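Gripper fault at the Nalville kitchen: what we found and what changes

Table-setting runs at the Nalville test kitchen are back on after a pause caused by a slipping grip on the left arm. Anyone who works on the Hurar project should read this before booking time in June.

The fault showed up during spoon placement. The arm picked a spoon out of a bowl, lifted it, and started toward the placemat. Partway there the spoon turned in the fingers and dropped onto the floor. The controller still reported a good grasp, so the arm went through the rest of the motion and pressed its closed fingers down on the rim of a plate. The plate cracked. Océane Li hit the stop and no one was hurt.

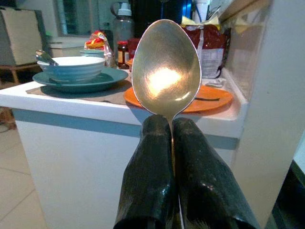
A spoon held upright by the handle at the Nalville counter.

The log covers 300 spoon picks. In 251 of them the spoon stayed put from pickup to release. Most of the others were small rotations that the operator corrected by hand and did not write up, and that is why it took us so long to see a pattern.

Océane traced it to two things. The finger covers had worn smooth on the inside faces, and the grasp check only looked at how far the fingers had closed. A thin handle and an empty grip give nearly the same reading. McKinnon has sent new covers, and the check now looks at motor current as well - if it drops during a move, the arm stops where it is.

From now on:

Replace finger covers after 40 hours of use and note it on the sheet by the door.
Report every slip, including the ones you fix yourself.
Keep hands off the counter until the arm is parked.
Use the Kostumell practice plates for new routines.

The full report is filed under ticket 1876. Questions go to Océane.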